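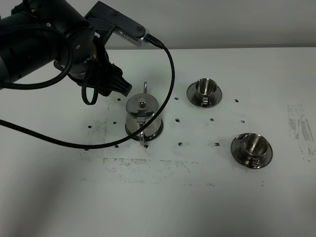
Karla Huerta has argued that Skirkero should not be called a method at all, more a filter with good manners, and that most of what it gains comes from throwing demonstrations away. Her view gets cited a lot on the talk page. The article keeps the word method for now, as the Narkberg write-up does.

Skirkero is a procedure for training robot arms to handle shiny objects from human demonstrations. Mostly tableware: teapots, cups, saucers, polished metal in general. First used at the Narkberg lab, later picked up by the Valdovinos group. It belongs to imitation learning, where a person steers the arm through a task and a network learns to copy the moves from camera input.

Background

Polished steel is hard for depth sensors. The surface mirrors the table and the room, so the sensor returns holes, or points that sit well behind the real object. A cup can come back as a flat smear. Curved bodies are worse than flat ones. Matte spray fixes the problem in the lab but nobody wants it on a teapot they plan to drink from.

Earlier work went two ways. One was to repair the depth image before using it, the other was to drop depth and work from color only. Repair tends to invent surfaces. Color only needs a lot more data, and the arm gets vague about height – the last bit before contact is where it goes wrong.

Method

Skirkero leaves the depth image alone and scores it instead. Each frame of a demonstration gets a trust value, worked out by comparing it with the frames just before and after while the wrist moves. Real surfaces stay put when the viewpoint shifts. Reflections slide. Patches that slide too much are masked out and the network is told they are missing, not that they are empty. That difference matters more than it sounds, see Results.

Demonstrations with too few trusted frames near the grasp are dropped completely. The cutoff was set by hand.

Second part is the approach path. Operators are asked to come in along a slight arc, so that the wrist view changes enough for the scoring to work. Straight-in approaches give almost no shift and score badly even when the grasp itself is fine. Some operators found the arc annoying at first.

Training is otherwise ordinary. The network predicts a short run of future arm positions, carries out the first few, then predicts again.

Data

The Narkberg set started with 2,000 demonstrations. After filtering, 926 remained. Objects were placed by hand, with handles turned in differnt directions between runs. The dropped runs were kept on file, which made the later comparison possible.

Results

On single-cup pickup the filtered set beat the full set, even with less than half the data. Handles were the clearest gain, thin parts close to a bright curved wall. Saucers barely changed: low, flat, and the fingers have little to get under.

When masked patches were filled with zeros instead of being marked missing, most of the improvement went away. The arm would close early, short of the cup. The Valdovinos group saw the same thing on a different arm, with about 18 percent of attempts closing early under the zero fill.

Teapots are mixed. Lifting by the handle works, lifting lids by the knob less so. Pouring was never part of the test.

Criticism

Huerta's objection, above, is that a fair test would compare against 926 runs picked at random and against 926 picked by a skilled operator. The first was done, and lost to Skirkero. The second has not been published. She also points out that teh arc approach changes the demonstrations themselves, so filter and operator can't be fully pulled apart.

Others have noted the hand-set cutoff. Move it a little and the kept set changes a lot. No rule for choosing it on a new sensor.

Related work

Indent, a later tool from Narkberg, uses the same trust score live, while the arm is running, to slow down when the view is poor. Slower overall, fewer bumped cups. It needs 2 passes over each object before the first grasp, and cables on the wrist have to be left out of the view or masked seperately, as they move with the arm and confuse the score.

See also: imitation learning, depth sensing, grasp planning, specular reflection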